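**Progress report to the Borkine Fund, 04/06/2011**
Curkeda rental housing project, second report

We're past the halfway mark, and it has been a really good stretch! The short version: more landlords have signed up than we planned for, the listings sheet is finally in tenants' hands, and the move-in loans have started going out.

## Landlords

When we last wrote, we had a handful of owners willing to rent through the project and a long list of people who said they'd think about it. A good number of them have now thought about it. We have 72 apartments on the books, most of them in the Plinier blocks and the rest spread along the old mill road. Two-bedroom places are still the hard ones to find - we have far more families asking than we have units - but the owner of the Sekiguchi Building has agreed to hold the next few vacancies for us before advertising them.

The standard lease made the difference here. It runs four pages, it's written in everyday words, and it replaced the mix of photocopied forms everyone was using. Owners like it because the repair section spells out who pays for what. Tenants like it for the same reason.

## Listings sheet

We printed 1,000 copies of the spring sheet and had to order more (a nice problem to have). It goes out through the library, the laundromats and the bus station, and each listing now gives the rent, the deposit, which utilities are included and how many stairs there are to the front door. The stairs line was a late addition, and we get more thanks for it than for anything else on the page.
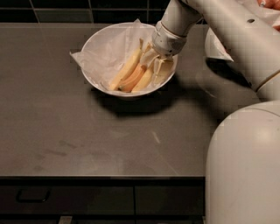
One Plinier tenant told us she had crossed nine places off her list without making a single call, just from the utilities line, and that she wished the sheet gave the bus route for each address as well. She also thought the type was too small. Both are fair points. The summer sheet will have bus routes, and we've gone up a size on the print, even though that means a second fold.

## Move-in loans

So far 19 households have borrowed toward a deposit. The average repayment is about $100 a month, and every payment due up to the end of last month has come in. We'd like to raise the top loan amount slightly for larger units and will send a separate note on that.

## What's behind

The landlord evening classes haven't started. The room we had lined up fell through, and the new one isn't free until later in June. We still expect to fit in all four sessions before the grant year closes. The budget line for them is untouched.

## Next

- Summer listings sheet to the printer
- First landlord class, on deposits and inspections
- Walk-through of the Sekiguchi vacancies
- Lease translated into Spanish

Spending to date is attached on the usual form. Printing is over, postage is well under, and the two nearly cancel out.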